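Home | Syllabus | Notes | Readings
Feb 4, 2022
Posted by Visser, Course 403

Notes 3: Balance and Base Width

An object stands as long as its center of mass sits over its base. Tall things on small bases tip early. Read the Puvham chapter before lab.
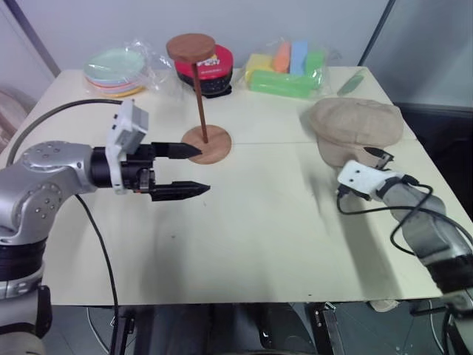

Mug stand with a round wooden base.

To find the tipping angle, divide half the base width by the height of the center of mass. The answer is the tangent of the angle. For a base 12 cm wide, half is 6 cm.

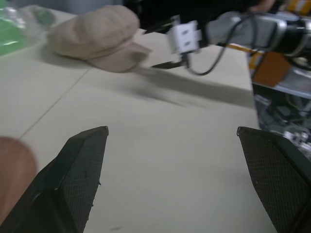
Adding weight low down lowers the center of mass and raises the tipping angle. Adding it at the top does the opposite. Friction matters too: on a slick surface the object may slide before it tips. Problems 1 to 3 are due in February.

Contact: Visser, Dokden Hall | Back to top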